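**Talk notes — hand-held grippers, session 2 (20 min)**

Slide 1. Title, names: Strobel, Admasu. Skip the bios.

Slide 2. The question: does pad shape matter more than finger travel on soft goods? Two units compared, Patau and Winby. Same camera mount, same operator script.

- 2,417 recorded picks in total, April only
- 11 operators
- 8 homes, no lab benches

Slide 3. Failure types. Define "slip" and "double pick" before showing the chart. Last time Florence got three questions on this — answer them here.

Slide 4. Chart. Let them read it. Slips fall with the wider pad; double picks rise. Point at the crossing of the two lines. Do not claim a winner.

Slide 5. Controller lag. Ravinder's bench figures are separate from the home runs. Keep them apart when speaking.

Slide 6. Soft objects on soft surfaces.

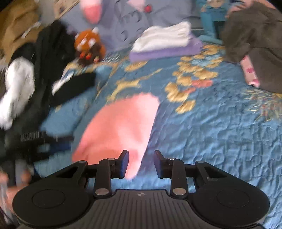
*Photo: gripper camera, home set. Credit: K. Admasu / Zovberg*

Square paddles, blue pads facing inward. Point out the blur on the pink object between the fingers: the tracker loses edges in pictures like this. Quilting and floral pattern make segmentation harder still. Pause for the vision people.

Slide 7. Next: 1,000 more picks with the narrow pad. Annick has the schedule.

Questions. If asked about price, refer to Imke.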